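What it costs to teach a robot the washing-up

By Staff writer, Sonholm
May
42 shares | 5 comments

The equipment lead at Brandale has a spreadsheet open before I've got my coat off. It is mostly red. "Don't look at column F," she says. Column F is grippers.

Brandale is a small outfit, two floors above a tile shop in Lorville, and it is trying to get robot arms to do kitchen jobs. Plates, mainly. Cups later, if the money stretches. She asked not to be named as the next funding round isn't signed, and she'd rather her suppliers didn't know how badly she wants the second arm.

So — what does it all cost? She won't give me the total. She will say that the arm was the easy bit. "Everybody budgets for the arm. You get a quote, you wince, you sign. Then it arrives and you need a mount, cables, a spare controller, someone to sign off the electrics. I'd put aside nothing for the mount. Nothing at all. That was my first year."

The kitchen was another argument. The board wanted a mock-up, a bench with a bowl on it. She wanted a proper fitted sink and units, at the height people have at home. She won, just. "A bench is cheaper and you learn bench things," she says. "Real sinks have edges. There's a tap in the way. I wanted the tap in the way."

Plates came up a lot. She buys them in boxes and has settled on light ones for now, after a bad month with heavier stoneware. The line in the budget says "consumables" and it has been queried twice by finance.

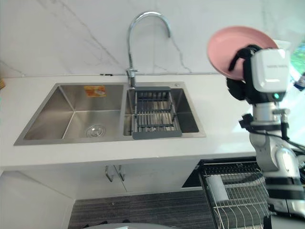 "People laugh at the plate line," she says. "It's tiny. The gripper fingers are what hurts. They wear, they're on a long lead time, and if you've only got one set you stop work. We stopped for 4 weeks last winter. All those wages, going out, and no arm moving." She now keeps two spare sets in a drawer and has the reorder date written on the inside of it in marker pen.

Did she think about leasing? Yes, and she still might. Wijesinghe, the dealer they use, offered a lease with servicing thrown in, and she turned it down on the grounds that they'd want to modify things. They then modified very little. "I'd look at it again. I would. Ask me after the summer."

The logbook is what she is proudest of. Over 1,040 hours of running time, all written up by hand and then typed in, with every fault beside it. It's how she got the servicing budget through. Before that she was guessing, she says, and the board could tell she was guesing.

Her advice to anyone pricing up a first arm comes out in bits, between phone calls. Get the lead times in writing. Ask what the training costs and whether it's per person. Measure the doorway — theirs was too narrow and a frame had to come off. Keep some money back for month 5, when the small stuff breaks all at once. And go and see one working somewhere else before you sign, preferably on a day the dealer didnt pick.

The second arm is pencilled in for the autumn. It would go on the other side of the sink, so the two could pass things across. She has priced the mount this time. The phone rings again, it's finance, and she waves me towards the stairs.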